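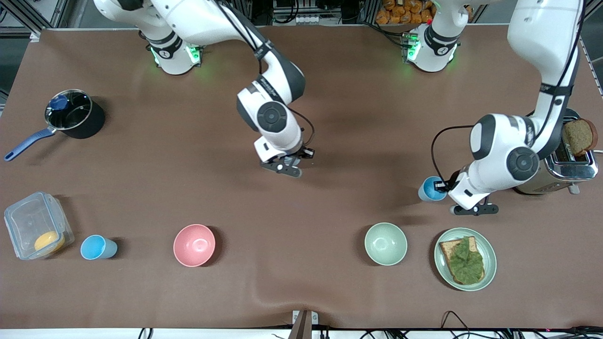
Dicas para montar uma bancada de café da manhã com dois braços robóticos
05/10/2021

Montar dois braços numa mesa grande é uma das coisas mais divertidas que já fiz na oficina compartilhada da Zalewska, e olha que eu já passei um inverno inteiro restaurando um torno! O projeto se chama Aston e a meta é simples de dizer: pôr a mesa do café, com copo, tigela, prato e torrada. Simples de dizer, só isso. Juntei aqui as dicas que mais me pedem, na ordem em que fui anotando no caderno.

Bases no fundo da mesa
Coloque as duas bases na borda de trás e deixe a frente livre para a louça. No começo eu tinha posto uma de cada lado e os cotovelos viviam se encontrando no meio. Com as duas atrás, os braços descem de cima e sobra um corredor confortável entre as garras. Entre uma base e outra deixe pelo menos 70 cm – meça de centro a centro, com trena, antes de furar qualquer coisa.

Fixação
Parafuso passante com arruela larga embaixo do tampo. Grampo serve para testar posição e mais nada. Depois de 10 horas de uso, reaperte tudo. Eu marco a cabeça do parafuso e o tampo com um risco de caneta: se o risco desalinhou, afrouxou.

Cobertura do tampo
Eu gosto de um tom marrom liso e fosco. O aço inox já devolve reflexo suficiente para atrapalhar a câmera, não precisa de um tampo brilhando junto. Estique a cobertura do centro para as bordas e prenda a frente por último. Ruga pequena dá para conviver, mas fique de olho: copo leve apoiado em cima de dobra tomba fácil. Para limpar, pano úmido com uma gota de detergente neutro, e seque logo.

Cabos
O cabo que sobe do punho precisa de folga para o cotovelo dobrar até o fim. Leve o braço à posição mais esticada com a mão, deixe uma alça generosa e só então feche as tiras. Velcro ganha de abraçadeira plástica, você vai abrir e fechar isso muitas vezes! A régua de tomadas vai atrás, entre as bases, longe de copo e de água. A sobra dos cabos, enrole num canto da frente, fora do alcance das garras.

Louça boa para começar
Copos e tigelas leves, de cor lisa e fosca, e de preferência cores bem diferentes entre si. Azul-claro, rosa e verde-claro contrastam lindamente com o marrom. Compre copos repetidos: quando um rachar, o outro tem a mesma altura e o mesmo diâmetro e você não precisa ajustar nada. Prato com borda levantada é bem mais fácil de pegar do que prato raso, e ainda segura o farelo.

Pegar o copo
Incline a garra em vez de descer sempre na vertical. Com os dedos entrando de lado, a pega fica mais baixa e o copo balança menos. Levante só um pouquinho, pare, confira se não escorregou e só depois leve para onde quiser. Eu comecei com a velocidade em 2 na escala do meu controlador e fiquei ali por semanas – sem vergonha nenhuma. O outro braço fica esperando no alto, com a garra aberta apontada para baixo, pronto para a próxima peça.

Torradeira
Encoste na lateral direita, com os fios para o lado de fora. A minha consome cerca de 1000 watts, então merece uma tomada só dela, separada da alimentação dos braços. Nunca mande a garra para dentro da fenda com o aparelho ligado. Desligue da tomada, espere esfriar, e aí sim ensaie a retirada do pão. Para ensaiar, pão amanhecido é ótimo, firme e barato. Esvazie a gaveta de migalhas toda vez que terminar.

Panelas e cabos compridos
Vire o cabo da panela para fora, na diagonal, apontando para a borda da mesa. Um cabo atravessado no meio da área de trabalho vai ser esbarrado, pode apostar. Panela nessa bancada fica fria, só com alguma peça leve dentro.

Potes com trava
Os transparentes são os mais difíceis de enxergar para a câmera, então deixe para a segunda fase. Um truque da turma da Starkura que adotei na hora: ponha alguma coisa amarela dentro. O software passa a achar o objeto colorido e você acerta o pote por tabela. Deitado de lado também funciona bem como exercício.

Fim do dia
Recolha os braços antes de cortar a energia, para não deixar nenhum caindo sobre a louça. Lave tudo que encostou em comida e passe um pano seco nos dedos das garras, farelo ali dentro estraga a pega. Minha planilha de ajustes está na pasta Clenotance, no computador da oficina, aba "louça".

Em dezembro quero tentar a manteiga. Se você já conseguiu fazer um braço espalhar manteiga sem rasgar o pão, me escreva, por favor!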